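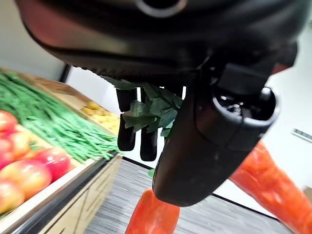
Jagged-leaf greens at the stepped crate display

Stepped crates for a produce display, what goes where?

kchege
Posts: 156
I'm working on the produce corner for the Mosside practice shop. Stepped wooden crates, light wood, running along one side. The layout so far is radishes and tomatoes in the top crate, cucumbers and carrots in the next one down, and bitter gourds in a bigger low crate. I also have napa cabbage and some dark leafy stuff with jagged leaves that I keep moving. It spreads out and covers whatever is next to it.

Budget left is 30 dollars so I'm not buying more crates. Should the leafy things go high or low?

drarnlow_dave
Low. Anything floppy goes low and at the front. If it's up top it hangs over the crate below and people have to push it out of the way.

Mushi
I'd go the other way. Put the cabbage high at the back where it has some height to it. Low crates are for long things you can lay in a row.

drarnlow_dave
Napa is heavy. I don't want someone pulling one down past the tomatoes.

Mushi
Depends if it's real. Is this stuff real, kchege? The colors look like the artificial kind to me.

kchege
It's for display and practice shopping, so nobody is cooking it either way. I care more about how it sits. Tonight I tried turning the long things so they all point the same direction. 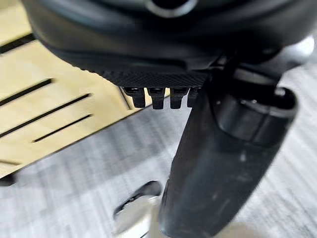 It made the gourds a lot neater and I'm leaving them like that. The cucumbers I stacked lengthwise. Carrots I gave up on. The tops get in the way and they end up facing everywhere.

darnirari
Leave the carrots messy. A market stall with every carrot lined up looks wrong. I would worry more about red next to red. Radishes beside tomatoes blend together from a distance. Swap the tomatoes with the cucumbers and you get red, green, red, orange across the two crates.

kchege
That puts tomatoes next to carrots though. Orange and red isn't much better.

darnirari
Still better than what you have. It's 4 piles, try it and take another photo.

kchege
Will try it Saturday. This is how it is until then, with the green beans up past the tomatoes:

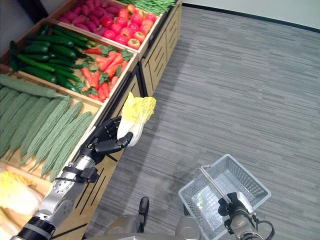 Re: Stepped crates for a produce display, what goes where?

Mushi
OK, seeing it like that I'd leave the radishes and tomatoes alone. The radishes are pinker than I expected and the shapes are different enough. Cabbage still belongs up high if you ask me.

drarnlow_dave
Low.

kchege
I'll put the cabbages at the end of the gourd crate for now and the jagged greens in a basket by themselves. I'm at almost 200 pieces of produce and need to stop adding things. Does anybody have a simple way to do price cards on a slanted crate edge? Tape hasn't held for me.

darnirari
Small binder clips. Clip the card and hook the wire loop on a thumbtack.

kchege
Thanks, I have both of those already.

Kipchumba Chege
Mosside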